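Search the boards Go
We use cookies to keep you signed in. OK

Old root beer, keep or drink?

groltach75
Hello all! Cleared out my aunt's cellar in June and found 3 bottles of Bellamy root beer behind the canning jars – she loved the stuff. Would you open one?

castorpie
Oh, what a sweet find! Don't drink it though, please. Caps rust on the inside and you'd never know.

Britia_23
I have to disagree, friend. I've had older soda than that and it was flat but fine. Chill it well and take a small sip.

castorpie
Flat if you're lucky! I'd keep them on a shelf, out of the sun, and think of her.

groltach75
You're both so kind. One for the shelf, then, and I'll think about the others.

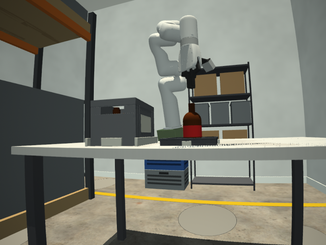 brown glass, red label

Britia_23
Brown glass is good, it keeps the light out.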